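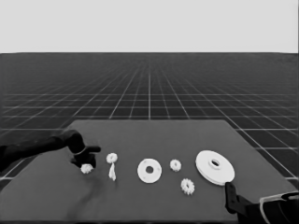
Avant de déplacer une machine-outil dans un atelier étroit, il faut relever le parcours complet, du quai de déchargement jusqu'à l'emplacement définitif. Commencez par la porte, puis notez chaque changement de direction. Un sol quadrillé de lignes blanches, comme celui qui s'étend derrière la table gris foncé, facilite le tracé : on reporte les carreaux sur papier et on dessine l'encombrement de la charge à la même échelle. Sur un sol nu, tracez le quadrillage à la craie.

Matériel
Mètre ruban et télémètre
Craie ou cordeau
Patins rouleurs (nous utilisons les Gendby)
Cric à griffe
Cales en bois dur

1. Relever la masse
Lisez la plaque du constructeur. Pour la fraiseuse prise comme base dans ces notes, elle indique 1222 kg à vide. Ajoutez les accessoires restés en place : étau, bac, armoire électrique.

2. Vérifier le sol
Demandez la charge admissible au gestionnaire du bâtiment. Repérez les caniveaux, les trappes et les joints de dilatation. Une trappe se couvre d'une tôle dimensionnée pour la charge, ou se contourne.

3. Lever
Placez le cric sous un point prévu par le constructeur. Montez par paliers de 3 cm et calez à chaque palier. Personne ne passe la main sous le bâti.

4. Poser les patins
Le patin directeur se met à l'avant, les patins fixes à l'arrière. Contrôlez l'alignement avant de retirer les cales.

5. Rouler
Avancez au pas, avec une personne à l'avant et une autre sur le côté du virage. Chez Tatton, le dernier couloir mesurait presque 9 m et il a fallu démonter une main courante, à prévoir dès le relevé.

6. Mettre à niveau
Redescendez dans l'ordre inverse, puis réglez les pieds au niveau de précision. Contrôlez de nouveau après 7 jours.

Fiche rédigée par Eluned Prosser, Stusex. Mise à jour : 30/4/20.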